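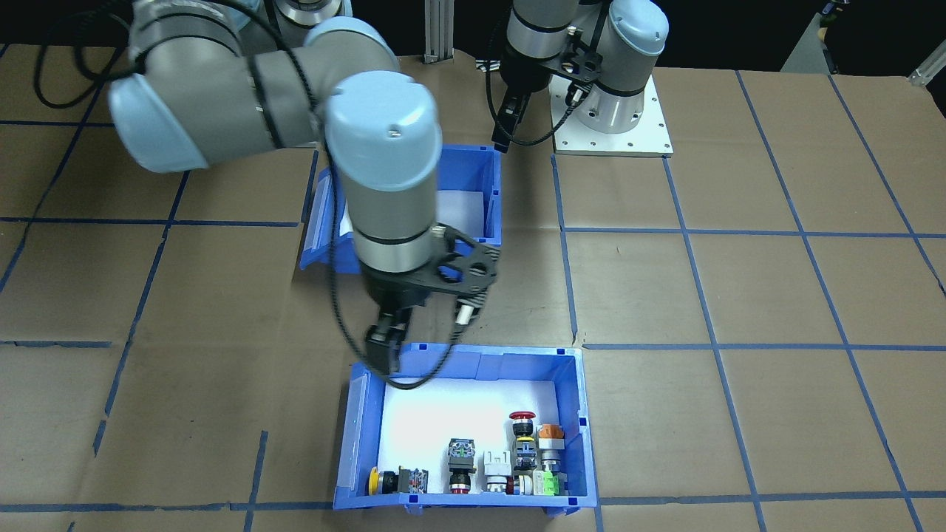 The Poltis pair over the blue bins, buttons and switches in the near one.

14 September 2026

Long day, sore feet, too much coffee. I spent pretty much all of it out at Holtport with the Poltis two-arm sorting kit, which is the one we have to say yes or no to before the quote runs out. I've got it on loan for 18 days and I've already used up 7 of them, mostly on paperwork and hunting for a power strip, so today I finally got to sit down with the thing and pay attention.

First impression: I like it more than I wanted to. I went in grumpy! The sales sheet makes it sound like you open the box and it starts earning its keep before lunch, and I've been burned by that kind of sheet before (the Chege feeder in March, never again). But the arms are nice and quiet, the mounting plates are solid, and I could follow the setup guide without calling anybody. Two of the steps are in the wrong order. I wrote that down for them.

I stuck with the plan of using our own parts. Emergency stop buttons, selector switches, contact blocks, a few capacitors. Demo kits always come with some perfect little cube to pick up, and a cube tells me nothing. A mushroom-head button with a stack of contact modules on the back is a weird, top-heavy thing to grab, and that's what we have shelves full of.

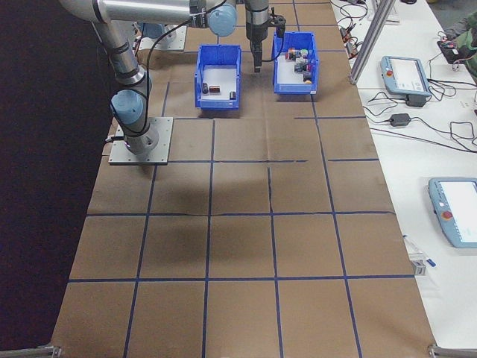 Gripper down between the bins, pendants off on the side table.

The tape grid was my idea and I'm a little proud of it. Cardboard on the table, blue tape in big rectangles, and now when I want to move a bin I can write "one cell over" in my notes and know what I meant the next day. Cheap as anything. My cable management is another story. That side table is a rat's nest and I keep promising myself I'll deal with it tomorrow.

Pendants: one for each arm, and I go back and forth on that. It's nice to have a stop button for each one right where I can slap it. But I picked up the wrong one 3 times before lunch and stood there poking at the screen wondering why my arm wasn't doing anything. I'm going to put a big letter on each of them. Poltis really ought to ship them in two colors — I'd call that my number one gripe so far.

The teaching part is easy once you get a feel for it. You set your points, you name them, you run it slow. I named mine badly and had to start over after lunch, so half the afternoon went to fixing my own mess.

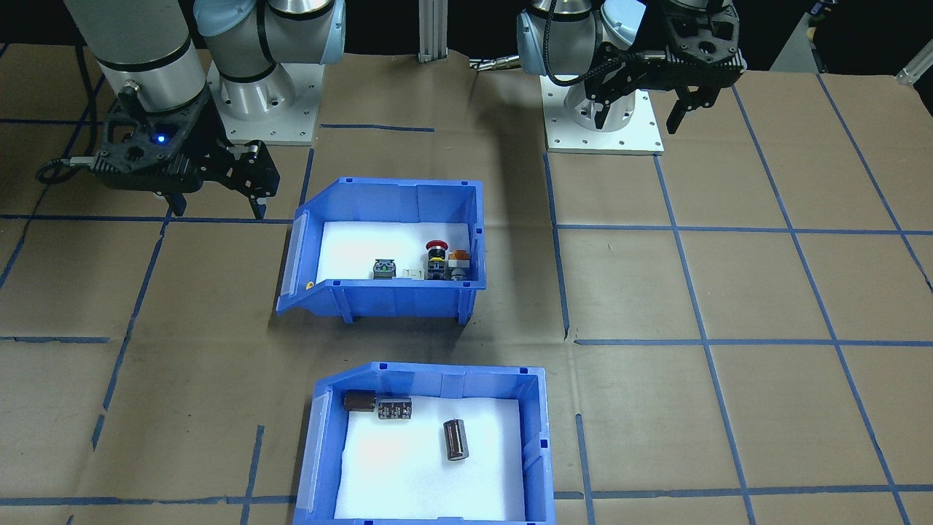 What I still can't answer is whether we need two arms at all. The Prement package is a single arm, the quote is a lot friendlier, and for plain bin-to-bin work I suspect one would keep up with us fine. Two makes sense if we ever get into holding a part with one and doing something to it with the other. Do we ever do that? Not this year. Maybe next, if the panel job comes through.

I also want to ask about spare gripper fingers, what they cost and how long they take to show up. The guide gives it 4 lines and no price. I emailed before I left and got the automatic reply.

Tomorrow: letters on the pendants, fresh point names, and another go at the capacitors lying on their sides. And bring a cushion for that stool.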